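# Sillatlow Blocks

Photographs and labels for coloured blocks lying in a rectangular grey bin. The set is meant for work on counting, colour naming and judging which way a long object points when its neighbours are close by or partly covering it.

Version 2, released July 10, 2023. It replaces the November release, which had no orientation labels.

## Contents

- 800 images, one bin per image
- 104 layouts, each photographed several times
- 52 layouts held back for testing
- one label file per layout, plain text

Training and test layouts never share a block arrangement. Images of the same layout always stay in the same split – please keep it that way if you re-divide the set.

## Objects

All blocks are elongated and come in two colours, stored as `dark_green` and `brick_red`. Blocks of the same colour are treated as interchangeable, so there is no identity label within a colour.

The bin has sloping sides and a flat metallic floor. Reflections on the floor are left unlabelled.

## Labels

| Field | Meaning |
|---|---|
| `colour` | `dark_green` or `brick_red` |
| `outline` | visible part of the block only |
| `angle` | long axis, 0 to 179 degrees |
| `covered` | `none`, `part` or `most` |

Angles are given without a direction, as the two ends of a block are not told apart. Where `covered` is `most`, the angle is an estimate and should be left out of any score.

## Sample 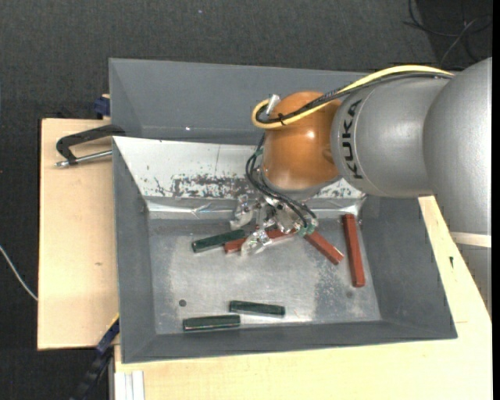 *Six blocks in the bin: three `dark_green`, three `brick_red`.*

## Known problems

- Dark green is hard to separate from shadow near the sides of the bin in the Karkov part of the set.
- The Corkel part has a slightly warmer white balance. No correction has been applied.
- Outlines drawn with the Rawashdeh tool are rounded to whole pixels; the rest are not.

## Use

Free for research and teaching. Cite as "Sillatlow Blocks, version 2". Report label errors with the layout number and the colour of the block.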